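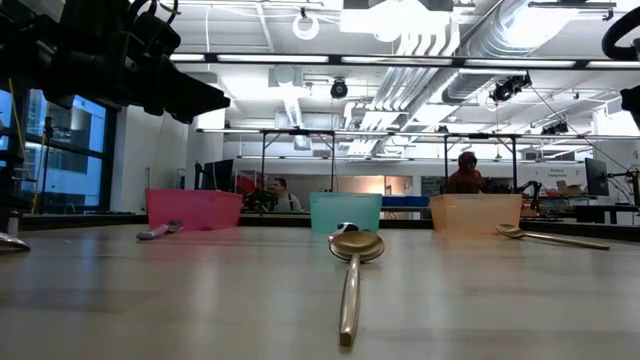

Unit 4 handout: House rules for tabletop sorting cells

Read this before your lab slot. The Peltonen checklist is the official version and is longer, mostly in the index.

4.1 Speed. With people in the room, the arm stays under 300 mm per second. The controller will let you type 1000. The controller has no opinion about your knuckles.

4.2 Start state. Write down where each utensil lies and which bin it belongs in before you press run. "Spread out a bit" is a start state the way "somewhere warm" is an address.

4.3 Crossed items. One spoon on top of another counts as a single hard case and is logged as one. Don't tidy it by hand mid-run and then report a clean pick – Gamach did this for a whole term and had to throw out 460 runs. 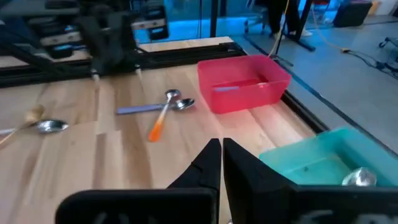
Fig. 4.1. Crossed spoons, log as one hard case (rule 4.3).

4.4 Reaching in. Pause is a software state. Stop is a state of the motor power. Hands go over the table in the second one only, including when the spoon is right there.

4.5 Blurred wrist views. Keep them. Flag them, and leave the run in the set. Sullico's template has a column for this, which students fill in with great feeling around week nine.
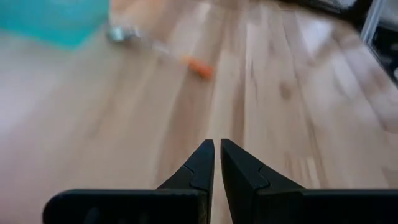

Jevetis wrote back on last year's draft that rule 4.5 was too soft, and that any run with more than 21 flagged views should be repeated in full. We have adopted the number and are still arguing over "in full".

For next time: bring one log sheet, filled in, legible to a stranger.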